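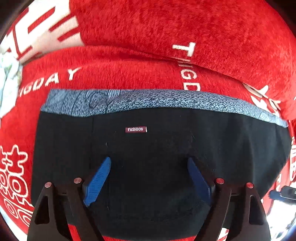

Black garment on a red fleece blanket.

Trumcombe Kitchen Help > Frozen desserts > No-churn and churned ices

Coconut milk sorbet sets like a brick, then weeps when it softens

Posted by otter_spoon, 11 Dec 2020

I make a dairy-free coconut and lime ice in an Otudar machine, the kind with a bowl you freeze beforehand. Straight after churning the texture is fine. After a night in the freezer it can't be scooped. If I leave it on the worktop it goes soft at the edges, stays hard in the middle, and a thin watery layer collects in the tub.

Recipe as it stands:

400 ml tinned coconut milk, full fat
200 ml water
90 g caster sugar
juice and zest of two limes
pinch of salt

Everything is warmed until the sugar dissolves, cooled, chilled overnight and churned for 20 minutes. The bowl has been in the freezer for a full day each time. The freezer runs at -18 and I have checked it with a separate thermometer.

I have tried a different tin of coconut milk (Magesa, higher fat content on the label) with no real change. I would like to keep the sugar where it is, as we don't like very sweet puddings. Is there a way to fix the texture without raising it? I don't want to add egg.

3 replies

plumduff

Add a spoonful of vodka. Works for me every time. Also take it out of the freezer a bit before you want it.

halfpint_ices

Your mix has too much free water and not enough dissolved in it. Sugar sweetens, but it also lowers the freezing point. With 90 g in a batch that size, nearly all the water is frozen solid at -18, and that is the brick. The watery layer is the ice melting out with nothing there to hold it.

You can deal with most of this and keep the sweetness close to where you have it.

1. Drop the 200 ml of water. Use coconut milk for the whole amount, or replace the water with coconut cream if you can get it. This one change does more than anything else on the list.

2. Swap 30 g of the caster sugar for 40 g of dextrose powder. Dextrose is less sweet than ordinary sugar, weight for weight, and it lowers the freezing point by nearly twice as much. The result tastes much the same and scoops a good deal more easily. Home brewing shops sell it cheaply.

3. Add a stabiliser. For your quantity, 1 g of guar gum or locust bean gum is enough. Mix it dry into the sugar first or it will clump. Locust bean gum needs heating to 80 or so before it does anything; guar works cold. Don't be tempted to double the dose, as the texture turns stringy.

4. Blend the warm mix with a stick blender for a minute before chilling. Tinned coconut milk separates, and if the fat isn't spread evenly you get hard waxy specks as well as ice.

5. Put the lime juice in after the mix has cooled. The zest can go in while it is warm, then strain it out.

Store it in a shallow tub with baking paper pressed on to the surface. A deep tub is part of the reason yours goes soft outside and stays hard in the middle. Move it to the fridge for 20 minutes before serving and leave the worktop out of it.

On the vodka: it does lower the freezing point, but it does nothing for the weeping and makes the ice melt faster in the bowl. One tablespoon at the most in a batch this size.

I wouldn't blame the machine. If the texture is right when it comes out of the bowl, the bowl is cold enough.

Clandico_user_6

Agree with the dextrose. I use glucose syrup because it is what the supermarket has. It isn't the same thing and behaves differently depending on the type, so you may have to fiddle. Check the tin as well. Some coconut milk already has guar gum in it, in which case go easy with any extra.

Mine keeps for 3 weeks before it starts to go icy on top. Don't put it in the freezer door.

otter_spoon

Thanks. The Magesa tin lists guar gum, the other one doesn't. I will leave out the water first and change nothing else, then try the dextrose in the next batch. Does the chilling time need to change if there is gum in it?

halfpint_ices

No. Overnight is plenty, and 6 hours would do. Give it a stir before it goes into the machine.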